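3.2 What people keep on the kitchen table

Readers who have followed the argument this far will perhaps forgive us for lingering a while on fruit. When we began visiting households in Grustley, we had planned to ask only about cooking and shopping, and fruit was meant to be one line on a long sheet. It soon took over. People who gave us short, polite answers about dinner would talk happily for half an hour about when a banana is ready to eat, who in the family will touch a spotted one, and what their grandmother did with the peel. We ended up rewriting the interview guide after the first 6 households, and the remaining visits all followed the newer version.

The households kept a diary through March, noting each evening what had been eaten, what had been thrown out and where the fruit had been kept. Altogether the 29 diaries gave us nearly 4000 entries, a good deal more than we had dared to hope for. Entries were coded by two readers working apart, who then sat down together over the ones they disagreed on. Most of those disagreements had to do with the word "scraps," which some families used for peels and cores and others used for anything left on a plate — a difference we return to in Section 4.

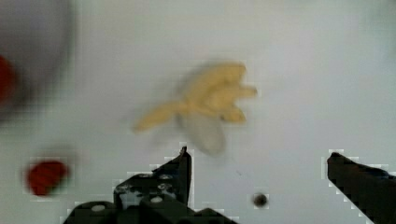

Figure 2. A yellow item resembling a peeled banana or banana peel on a white tabletop.

Bananas came up in the diaries more often than any other fruit, and they were also the fruit people felt most guilty about. One mother of three wrote, "I buy them green so I won't waste them, and then they all turn at once." Tadeusz Grabowska, in his earlier study of shopping habits in Luvska, found much the same feeling among older couples, and he suggested that the guilt comes from watching the change happen day by day in plain sight. We are inclined to agree with him. A bag of salad goes bad behind a refrigerator door, where it can be forgotten, but a banana sits out on the counter and looks at you every morning.

Where the fruit was kept seemed to matter as well. Families who washed their fruit on the day they bought it and left it out within reach reported eating more of it between meals, and they wrote warmly about this in their diaries, sometimes at length.
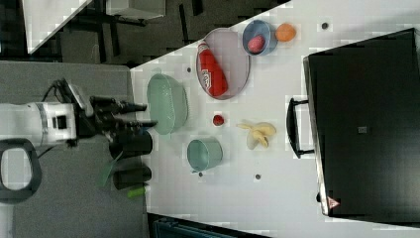
The families who left washing until the last minute were more likely to describe fruit as a chore, particularly on evenings when everybody came home tired. We would not want to lean too hard on this, as the early washers also tended to have more people at home during the afternoon, and our diaries cannot pull the two things apart. A follow-up in Wovska, with the time of each snack written down as well, should help us there.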